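A Cutting Board I Keep Reaching For: The Piltelby from Wurkeo

Print this page | E-mail this page

By Viktória Kiss
Jun 12, 2026

I have owned a lot of cutting boards and liked maybe two of them. The first was my grandmother's, and my brother has it. The second is the Piltelby, a plain pale wooden board with a metal wire handle at one end, and I've had it since September. I love this thing! I'll try to be fair about it anyway.

It's a rectangle of light pine with the grain running the long way. No juice groove, no rubber feet, no little drawer for the scraps. The one bit of fuss is the handle, a loop of metal wire that sticks out past the end of the wood. I thought it was decoration when I first saw it in the store (Deák, the kitchen place across from the post office) and I nearly bought the plain one next to it. Tamás Nyitrai, who was behind the counter that day, told me to pick both of them up and carry them across the room. So I did, feeling silly, and I bought the one with the loop.

What the loop does is let you move the board with one hand while the other hand is full of something else. You hook two fingers through, lift, tip the board, and the onions go in the pan. My old board was a big slab from Urnon, a good solid piece of wood, and I always had to get my fingernails under it first. It also hung nowhere, so it lived behind the toaster and fell over whenever somebody shut the oven door. The Piltelby goes on a hook by the window. Done.

Cutting on it is a pleasure. Pine is soft, and you feel that right away, the knife lands gently and there's hardly any clatter, which my downstairs neighbor Piroska Magyar has mentioned in a kind way. The trade is that it marks. Mine had scratches the first evening, and after a winter of bread and squash it looks like a frozen pond that kids have been skating on. If you want a board that stays pretty, get maple or get something to put on a shelf and look at. I like the marks.

It does stain. Beets got me good, and there's one corner with a faint yellow patch from fresh turmeric that I've stopped fighting. Coarse salt and half a lemon take care of most of it. I oil the board when it starts to look thirsty, wipe off the extra, and stand it up on its long edge overnight so both faces get air. It hasn't warped. My friend Abena Asante has the same one and hers has a tiny bow to it, but she also admits to leaving it in the sink with the breakfast things, so I'm not marking Wurkeo down for that.

A few complaints. The handle gets in the way on a short counter, because you need room for the wood and then a bit more for the loop. The thing is also light, and it'll slide on a smooth surface if you lean into a hard squash. A damp dishcloth underneath fixes it, but I'd have happily paid a little extra for something grippy in the box. And the wire needs drying by hand where it meets the wood, as crumbs and drips like to settle in there.

The price was $63. That's more than I planned to spend on a piece of pine, I know. The larger size is $91 and I can't think what I'd use it for, though Tibor Kocsis down the hall has one and rolls out strudel dough on it.
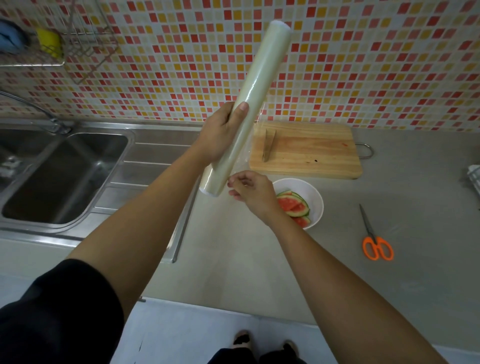
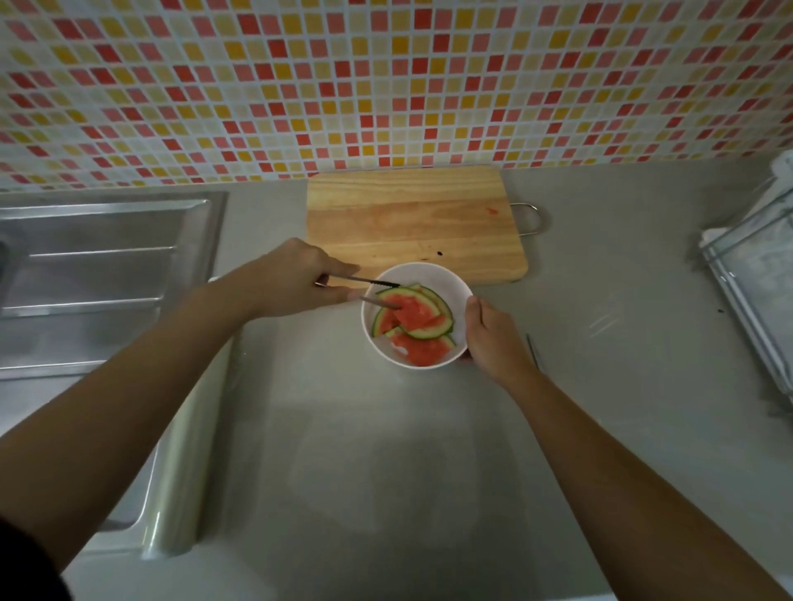
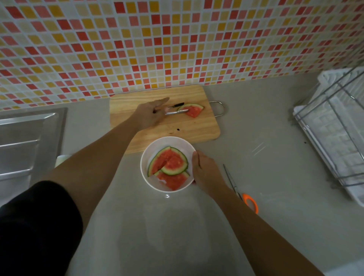 Watermelon and the wooden board.

Summer fruit is where a flat board with no groove gets its real test, and I had my doubts. Melon is a messy business and I was used to having a channel around the edge to catch the flood. I've come around to doing it with a bowl right up against the front of the board, the way it is in the last picture, with a wedge still up on the wood beside the serrated knife and the other pieces already in the bowl. The loop points off to the right there, well out of the way of the knife. If you're left-handed, just turn the board around. Those few dark seeds sitting on the wood wipe off in one pass, and there's no groove for them to hide in! That alone nearly sold me on going grooveless for good. Any pink that's left gets a quick rinse and a dry towel before it has time to sink in.

I'd give it 9 out of 10, the missing point being for the sliding. Wurkeo also sells a small round one with the same handle, and I've been eyeing it for cheese and for limes.

Print this page | E-mail this page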